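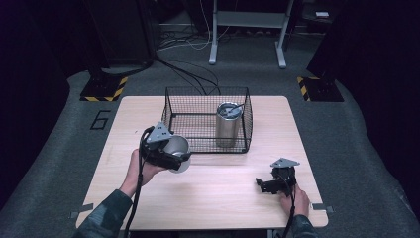

Apontamentos da disciplina de Organização de Espaços de Serviço, Escola Nowicki, polo de Grastus. Texto do docente da disciplina, 19 de dezembro de 2019

Aula 3. Arrumar copos num cesto

Na aula de outubro falámos de prateleiras. Agora passamos ao cesto aberto, que é o recipiente mais usado nas copas pequenas. O cesto de rede metálica preta tem uma vantagem simples: vê-se o conteúdo sem mexer nele.

Na mesa de madeira clara, o cesto fica perto do lado mais distante, e assim sobra espaço à frente para as mãos. Um copo de aço inoxidável já está dentro, em pé, do lado direito. O copo branco está ainda fora, deitado.

Regras para o exercício:
- Pôr primeiro os copos altos, encostados a um lado.
- Endireitar cada copo antes de o baixar para o cesto.
- Retirar palhinhas e colheres antes de guardar. No copo de aço ficou uma haste fina e escura, que pode ser uma palhinha: verifiquem sempre.
- Não empilhar copos de materiais diferentes.

Para casa: ler as páginas 28 a 40 do caderno Brallthorpe e desenhar a disposição de um cesto com copos de duas alturas. O desenho entrega-se na sala 71.

Escola Nowicki | Secretaria: edifício Skistcombe, piso 3 | Voltar ao topo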